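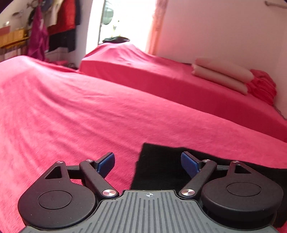
December, 7:40 p.m., Fleltdale parents' workshop, session four. Notes on the token trial.

Topic tonight was supposed to be mornings: shoes, teeth, the bus. We got to mornings with nine minutes left. Everything before that went to tokens, so this entry is mostly tokens.

Where we stand. We opened the trial with 3000 plastic tokens from Merkier, the blue kind with the hole in the middle. 1000 went home with families after session one, split evenly, plus the sheet that says one token per job, paid on the spot, spent on the weekend. Tonight the families reported back and the tally sheet says 947 tokens have been earned by children. I would love to call this a triumph. The same sheet says 618 of those were earned in the first week, which leaves 329 for everything since. Anyone who has ever bought a kid a recorder will know the shape of that curve.

What parents said, in the order I managed to write it down:

One family pays tokens for getting dressed. Their son now gets dressed, undresses, and gets dressed again. He is six and has a point, the sheet doesn't say once.

Two families have stopped paying for teeth because the kids brush anyway. Good. Follow up on how they stopped. Did they say something, or just let it fade? I asked one mother and she said she ran out of tokens in her coat pocket and it never came up again. Write this into the handout somehow.

One nine-year-old is lending tokens to her brother at interest. Her parents wanted to know if they should step in. The room split badly. I said yes, gently, and was told by a father in the back that I was against enterprise.

Teenagers: no interest whatsoever. One of them apparently asked what the exchange rate was in phone hours, did the sum in his head, and went back upstairs. I don't think tokens are the tool above twelve or so. The family talk at the start of the week did more for that age, at least in the two homes that held one.

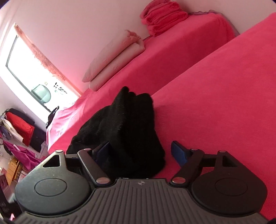 Several people raised the problem of the job that gets done badly. Do you pay for a bed that looks like somebody is still in it? My own view, which I gave at too much length: pay for it the first few times, thank them, and show them the next bit tomorrow. If you redo it in front of them you've just told them whose job it is. A grandmother said she has been redoing her daughter's beds for thirty-some years and intends to continue. Noted.

Timers. We lent out the Dikov kitchen timers to the families who wanted to try a race against the clock. Reports are mixed. Works well with four- to seven-year-olds if the parent also has a job to finish. Works very badly if the parent stands there holding it like a track coach. One timer has come back with jam in the dial. I cleaned it with a toothpick and it now runs fast, so it should go to a family that is always late.

Mornings, what little we covered: bags by the door the night before, clothes picked the night before, no screens until shoes are on. Groans at the last one, mainly from the adults.

Changes for session five:

- Rewrite the job sheet. Each job once a day. Add a blank line so kids can propose a job of their own.
- Weekend spending list needs cheaper things on it. Choosing dinner costs twenty and most little ones lose heart at eight.
- Separate half hour for parents of teens, no tokens in the room.
- Ask the Marciniak school if we can have the room until nine. They locked up around us last time.
- Start with mornings. Put it first on the board and don't answer any token questions until the break.

Still have 2000 tokens in the cupboard. Have not told Merkier how the second week went. Bring the other marker, the green one is finished.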